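4. Preparing the litter cell before a run

4.1 Close the black curtains. Check that the feet of the stands are not touching the table.

4.2 Put the light blue tray on the table, lengthwise away from the robot, and fill it with 18 cups of grey litter. Level it by hand. Small bumps do no harm.

4.3 Fit a clear liner in the bin and fold it well over the rim. Leave the lid open.

4.4 Power the arm and wait 10 seconds before you touch the gripper.

Note: the tray and the red part should both come into the wrist views.

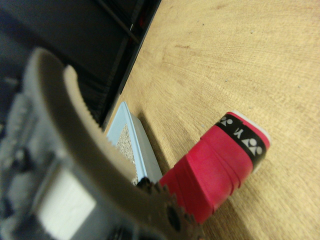
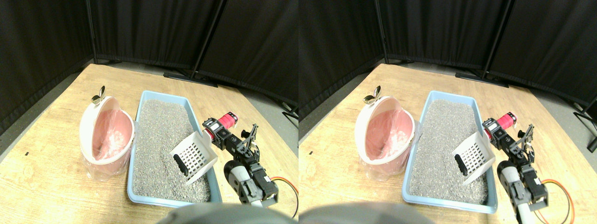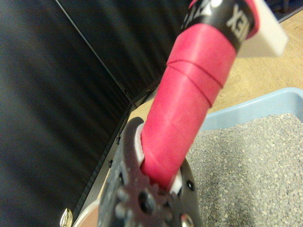 Litter cell, two wrist views and one stereo pair (the middle one).

Alby Nepia
Cell maintenance, Vamberg workshop

4.5 Look at the gear at the base of the finger. Granules like to sit between the teeth – brush them out with a dry brush, never with compressed air.

4.6 Open and close the gripper 18 times at low speed. If it clicks, stop and repeat 4.5.

4.7 Check each screw of the gripper with the short driver. Tighten by hand only.

CAUTION: Keep the loose wires away from the elbow. A wire which is caught there can pull out its plug when the arm turns.

4.8 Every 1000 cycles, remove the finger pads and clean behind them. Write the count in the Prunmont log. Worn pads are changed in pairs – see section 6.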